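Careers > Operations > Bench and Table Work > Tabletop Session Operator (part-time)

Last updated: January

14 shares | 3 comments

Tabletop Session Operator, part-time
Kershaw site, ground floor
Reports to: Ruba Ghanem, Session Lead

Grondance is hiring part-time operators for the cup-handling block of the Hulham series. The work consists of moving, sorting and stacking colored plastic cups on a small table with a pair of hand-held grippers, one per hand, following a written task sheet. No degree is required. Training is paid at the same rate as regular sessions.

1. The work

An operator sits or stands at the near edge of the table and completes short tasks one after another. A task has a start layout, a goal layout and a time limit. The operator sets the start layout by hand, picks up the grippers, carries out the task, puts the grippers down and marks the result on the sheet. A typical sheet asks for one of the following:

- pick up one cup of a named color and set it down inside a marked area
- gather scattered cups into a cluster
- break up a cluster without tipping any cup
- stack cups of the same color, rims down
- clear one side of the table

Cups are handled rim down unless the sheet says otherwise. The colors in this block are red, yellow, green and blue. A cup that falls over is left where it lands until the task is over, and the task is marked "tipped." A tipped result is a valid result and does not count against the operator. An unmarked one does.

The series target is 1,000 accepted tasks. The current count is 622. The remaining tasks will be divided among the operators hired under this notice and the two already on the rota.

2. The station 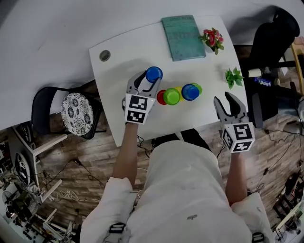 Operators should expect to work at a low reach for most of a session, with both forearms held over the tabletop. The table is small enough that the far end can be reached without leaning hard on the edge. Seating is optional. Operators who prefer to stand may do so for the full session, provided they keep the same posture for all tasks on one sheet.

Items other than cups are part of the layout. A book and some greenery may be placed on the table, and their positions are given on the sheet. They are not to be pushed aside to make room. If a cup cannot be set down without touching one of them, stop, mark the task "blocked" and go on to the next line.

Long sleeves must be rolled above the wrist before a session starts. Rings, bracelets and watches come off. Phones, keys and drinks stay off the tabletop.

3. Handling standard

New operators are checked against the following points during training:

a. Approach the cup with the fingers open and level with its upper half.
b. Bring both fingers to the cup together. Do not hook it with one finger and drag.
c. Close only as far as needed to lift. The cups are plastic and will flex.
d. Lift straight up before moving sideways.
e. Set down flat, open fully, then back away along the same line.
f. Keep the idle gripper in view over the table, with its fingers open.

Most rejected tasks in the previous block failed on point (b) or point (e). Dragging is the more common fault where two cups stand close together, and new operators should plan to spend most of their practice time on clusters. 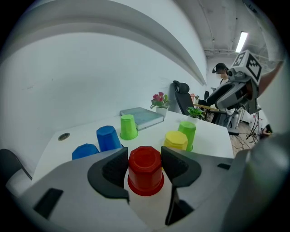 Red cup between the finger pads, rim down, before the grip is closed.

Cup sides are not all the same to grip. A faceted cup taken across two flats will sit square between the pads. Taken across the corners it tends to turn during the lift and comes down at an angle. Rotate the wrist before closing. Correcting the angle after the lift is allowed but uses up time.

4. Hours and pay

Sessions run for three hours, with a fifteen-minute break after each hour. Morning sessions begin at 9:00 a.m. and afternoon sessions at 1:30 p.m. Operators work up to four sessions per week and may not work two on the same day. Pay is by the session and does not depend on the number of tasks accepted. The rate is given in the offer letter and can be requested in advance from Leanne Bunting in the site office.

Training takes two sessions. Operators who do not meet the handling standard after the second may take one more, also paid.

5. Requirements

- Full use of both hands and the ability to tell the four cup colors apart
- Able to hold a light tool in each hand for up to ten minutes at a time
- Able to read and follow a printed task sheet in English
- Available for at least two sessions per week until the block closes
- Age 18 or over

Useful but not required: assembly, packing, sewing, lab bench or food prep experience. Left-handed applicants are welcome. Sheets are balanced so that each hand does the same share of the lifting.

6. How to apply

Send a short letter with your available hours to Cyril Pearce at the Kershaw site office. Quote reference 793. A resume may be attached but is not needed. Please state any past wrist, elbow or shoulder injury so that session length can be adjusted. This information goes to the session lead only.

Applicants who meet the requirements will be invited to a forty-minute trial at the table. The trial covers ten tasks from a real sheet, with Boyang Feng observing. Results are sent out within one week. Travel to the trial is repaid on presentation of a ticket or mileage note.

Applications are read in the order received, and the notice stays open until all places are filled.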